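Thread-aware planning for bench suturing: speaker notes
Talk slot 21 minutes plus questions. Notes revised 1st April.

Opening (title up, no reading from it)

State the problem in one sentence. We want a planner that knows where the suture thread is before it commits an instrument to a path. Needle tracking is covered elsewhere in the session, so mention it and move on.

Name the parts early. Jilent is the perception stack. Geum is the planner. Roltska is the replay and labeling tool. All of it runs on the bench at Linmont. Say the names slowly, the last audience mixed up the first two.

Section 1. What perception has to deal with

Thread is a few pixels wide, changes shape between updates and passes behind the instrument. Old thread stays on the pad. A segmenter that only answers "thread" or "background" will hand the planner every leftover piece as if it were under tension.

Jilent runs in two stages. Stage one is a per-pixel mask. Stage two traces centerlines and assigns each one to a class: active strand, tied stitch, fragment. Only the active strand goes to Geum as a constraint. Tied stitches go in as regions to avoid. Fragments are kept in the map and given a low cost.

Wrist view. Let people look at it before going on. Blue suture pieces lie over the red patch, and one long strand runs across the front of the wrist housing and then goes out of sight behind the grasper.
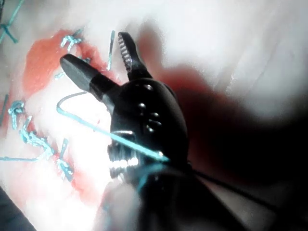
What does the planner do when the active strand goes behind the instrument?
The tracer keeps the last visible point and direction and passes Geum a cone of possible positions that widens with each update. Motions that cross the cone are slowed first. If the strand has not been found again after 53 updates, the planner holds position and asks for a new view.

Section 2. Representation

Centerline is stored as a spline with a width and a confidence value per control point. We tried a chain of rigid links first. It fit tight loops poorly and the solver time was hard to bound.

Mention the shadow problem. The wrist light moves with the tool, so a hard shadow edge can look like a strand to stage one. The fix was in the training data. We added 3,000 labeled crops from Roltska, picked from cases where the mask changed and the tool had hardly moved. No change to the network.

Do not go into the loss function unless asked. Backup slide has it.

Section 3. Planning

Geum plans both arms together. State is two tool poses, the needle pose if one is held, and the spline. Cost terms are path length, clearance from tied stitches, and predicted strand length between the two tools. The last term stops the planner from pulling slack out of a loop before it is needed.

The horizon is short. It plans 3 waypoints, executes the first, and plans again. Longer horizons gave smoother paths in simulation and worse ones on the bench, because the thread model drifts from the real thread quickly.

Fixed view next. The needle driver on the left holds the curved needle with its point in the upper line, and the other instrument is above that same line. Point out the long strand between the two. That is the segment the strand length term acts on.

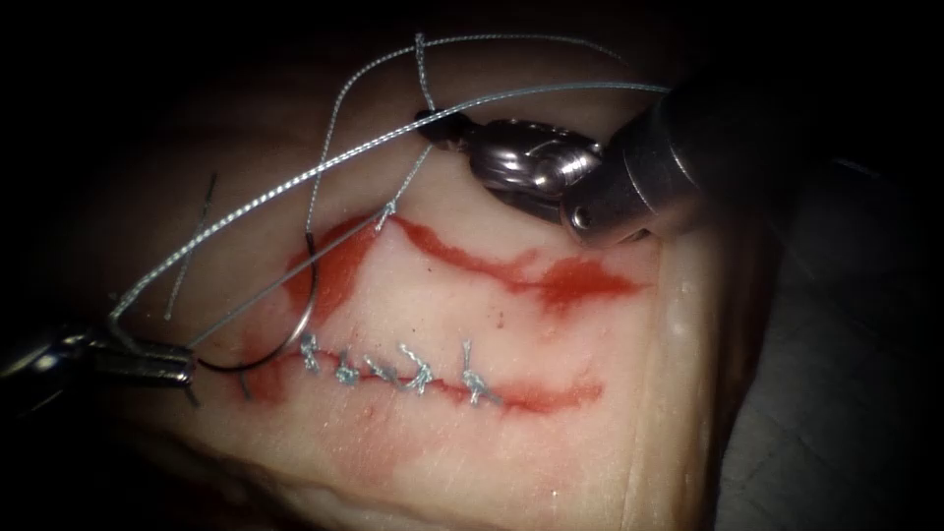 Fixed view: needle at the upper line, five interrupted sutures along the lower line.

Use the lower line to explain the avoid regions. Each tied knot gets its own region. Where knots sit close together the regions merge, and the approach path has to come over the top. An earlier version of Geum treated the merged region as a wall and returned no plan. It now has a height limit taken from the tail length.

Section 4. Tooling

Roltska records both camera streams, joint states, and every plan Geum considered, including the rejected ones. Replay is deterministic if the perception output is frozen. If perception is rerun, it is not, and the log header says so.

The useful feature is the diff. Load two planner versions against one recording and step to the first waypoint where they disagree. Most of our regressions in July were found this way, and several were unit errors in the clearance term.

Known limits

Two active strands at once are not supported. Thread color is set by hand in the config at startup. Contact force is not in the cost.

Leave the limits slide up for questions.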